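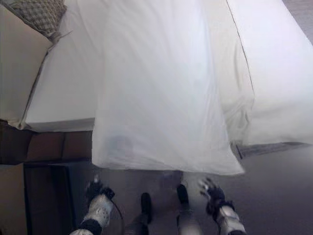

Fig. 5.1 White linen at the side of a bed, nightstand at the head end.

Chapter 5
Bed Linen: Handling, Fitting, Finishing

In this chapter
Names of the pieces and where each one goes
Holding a sheet or case by its edge
Pillowcases, and which way the open end faces
Working from one side of the bed
Checking a bed before you leave the room

Key words: hem, selvage, drop, housewife flap, piping, bed skirt, miter

Bring to class: one flat sheet, one pillowcase, a tape measure. Sheets from the Pudthorpe store are fine, but sign them out the day before.

5.1 Start with the edge

Most bad beds start with a bad grip. Sheet picked up in the middle, shaken, dropped, then ten minutes of tugging. Find the hem first. Both hands on it, well apart, thumbs on top. Now the cloth hangs straight and you can see which side is long and which is short.

The wide hem goes to the head. Narrow hem to the foot. Learners mix these up all through the first week, so check before you spread anything — it is quicker than turning the whole sheet later.

White on white is hard to read. A white sheet over a white duvet gives you almost no line to work from, so use your fingers. The hem is thicker. The selvage is flat and a bit stiff. If you still cant tell, turn back a corner and look for the stitching.

5.2 Pillowcases

Same idea, smaller piece. Take the case by two corners and let the rest lie on the bed. Pull until the edge is straight between your hands. Creases will fan out from where you are pinching; that is normal, and they go when you let go and smooth the case down.
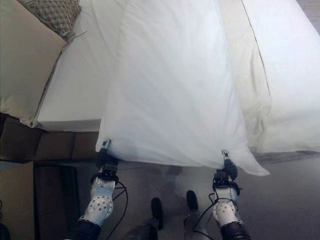
Then find the open end. Some cases have a housewife flap inside, some are a plain bag. The cases we use from Tekitz have the flap, and it has to be folded over the pillow after the pillow is in, or the end gapes. Corners next. Push the pillow right into both, one hand inside, one outside. Do not hold the pillow under your chin. Every workplace has somebody who does it and every supervisor hates it.

Open end faces away from the door. Decorative pillows go on last, in front of the plain ones, pattern the right way up.

5.3 Spreading the sheet

Stand at the side, half way down. Lift the near hem to waist hight and bring it toward you until it is straight. Lower it. Dont throw it. Throwing looks fast but the air gets under and the far side ends up anywhere.

Look at the drop on your side. One end lower than the other? Slide the sheet along, a little at a time, then look again. The Takagi wall chart allows 5 cm of difference from end to end. In our assessment it is the same.

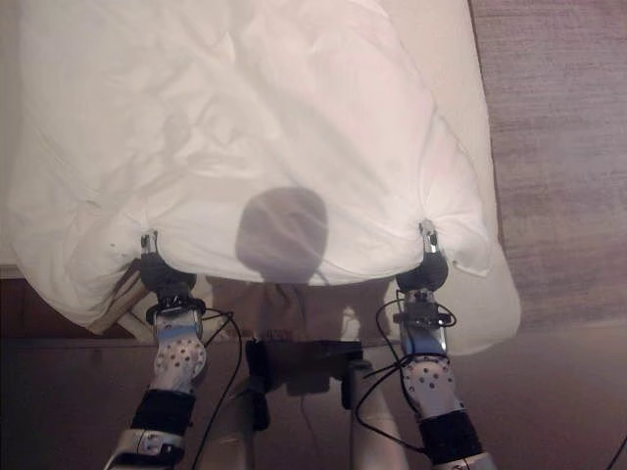

Fig. 5.2 Near hem held level, folds still to be smoothed.

Smooth from the middle out, flat of the hand, toward the hem. Bunching up by the head usually means the sheet is caught under a pillow — take the pillow off and start again from there. A puffy duvet underneath will push the sheet out at the side. Flatten the duvet first.

Bed skirt stays visible unless your site says otherwise. Jarero House wants it covered, for instance, so ask.

Practice 5A
Work in pairs, one bed. First person spreads, second person measures the drop at head and foot. Write both numbers down, swap over, do it again. Keep the sheet for 5B.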